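Subject: Re: [cell-planning] second task board and spare fingers
From: Dalva Bezerra

Janaína Quintana wrote:
> Hello all, the budget for the Ridmont cell closes in March 2025.
> Trultance offers the task board for 506, Hullovach offers
> a spare finger set for 300. Can we take both?
> Please answer before I send the order.

Dear Janaína,

Thank you for the two offers. I compared them with what remains in our line, and both fit, but only if we move the cable order to July. My preference is to buy the fingers first. The board we have now gives enough work for two arms – sliders, push buttons, toggle switches, the knob and the patch cables.
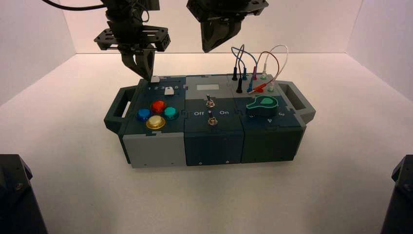

Do we need to pay for the yearly service plan too? For the first year I would leave it out and keep 200 for small parts.

One more point about the fingers. Hullovach packs them in sets of 16, and the price is for one set, without shipping. Please ask them to write the shipping on the same offer, otherwise Ventura will send the paper back to us as they did last time.

If Trultance can hold the price until July, I have no objection to the second board. I would like to have this in writing.

Best regards,
Dalva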